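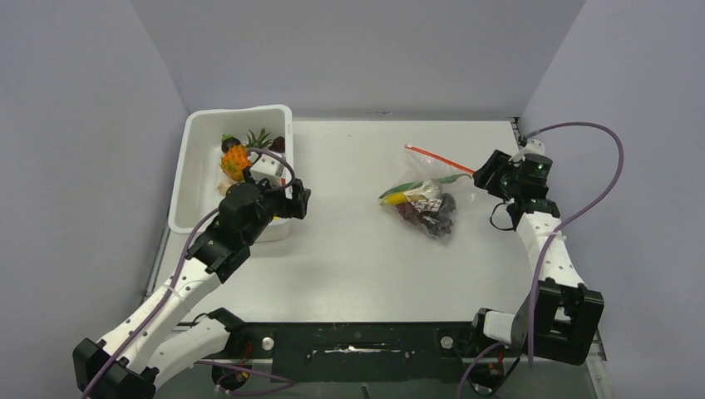 The white tub, with a few of its residents. The orange bumpy one is covered under "What is the orange thing?"

Produce Tub FAQ
Stirkesdale Toy and Prop Library

These are the questions we get at the desk about the pretend fruit and veg, in the order we got tired of answering them.

What do I get when I borrow a produce tub?

One deep white plastic tub with rounded corners, plus 12 pieces of produce. The pieces are listed on the card that goes home with you. Every tub has a different mix, so please don't ring to say yours is missing the banana before you've checked whether it was ever promised one.

What is the orange thing?

We field this one daily. It's bright orange, it's bumpy, and it has green-yellow tips. Our catalogue calls it "fruit, bumpy, orange" and has done since before any of the current staff started. Members have put forward horned melon, an ambitious mandarin and something off the reef. Your child will have a firm view and you may as well adopt it.

And the dark purple one with the green top?

Officially, "round, purple". Play it as an eggplant, a plum or a mangosteen, depending on what's for dinner. It goes back in the tub under any name.

Is the produce real?

No. We had a member ask how long it keeps. It keeps very well.

Can I borrow just the pineapple?

You can't. The pineapple is the reason half our members take a tub at all, and if we lent them out singly we'd have shelves of lonely garlic. The spiky crown is also the first part to suffer, so please don't carry it by the leaves. It will be carried by the leaves. We're only asking.

Why is there garlic in a fruit tub?

It's a produce tub. The sign said "fruit" until July and we've since fixed the sign.

How do I clean the pieces before I bring them back?

Wipe them with a damp cloth and a bit of dish soap, then leave them on a tea towel overnight. No dishwasher, no boiling, no bleach. Don't soak them either. A piece that has taken on water will sit there looking perfectly innocent and then dribble on the next family's carpet.

The tub itself is tougher. Hose it if you like.

My dog chewed one. What happens now?

You tell us which piece, we sigh, and you pay the replacement fee on your card. Please don't return it at the bottom with the good side up. We turn them over.

Can I swap in a similar piece from home?

It's a kind thought, and it's how we came to own a glass pear. Bring back what you borrowed or pay for what you lost.

Do the pieces have to be packed in a certain way?

No. They'll all slide to one end the moment you lift the tub, whatever arrangement you had in mind. Heavier pieces first is sensible, pineapple last, and nothing poking above the rim, because the tubs get stacked on the returns trolley.

Does the tub have a lid?

It doesn't. It had one when it was bought, as did all the others. If you have a white lid at home and no idea what it belongs to, we'd love to see you, no questions asked.

What ages are these for?

Three and up. Some pieces are small enough to end up in a mouth, and the smallest always goes first. For under-threes, ask for the Asitz soft basket, where everything is the size of a grapefruit, including the peas.

Can grown-ups borrow them?

Plenty do. We've lent tubs to drama groups, speech pathologists, a painting class in Drurham and a man who wanted a fruit bowl for a house inspection. Same loan period and same fees for everyone. If you're painting from them, please don't paint on them.

How many pieces do you have altogether?

At last stocktake, 3,276 across the whole produce collection, of which 351 were in the mending box. Stocktake takes us all of July and does nothing for anyone's appetite.

Can I donate my old play food?

Yes, if it's clean, whole and doesn't make a noise. We don't need any more fried eggs. The Giannakopoulos bequest left us 600 of them and we're working through it.

I've found one of your pieces under the couch, years later. Is there a fine?

No fine. Pop it through the returns slot at any hour. If it doesn't fit through the slot it's probably the pineapple, and you'll need to come in between 9 am and 4 pm.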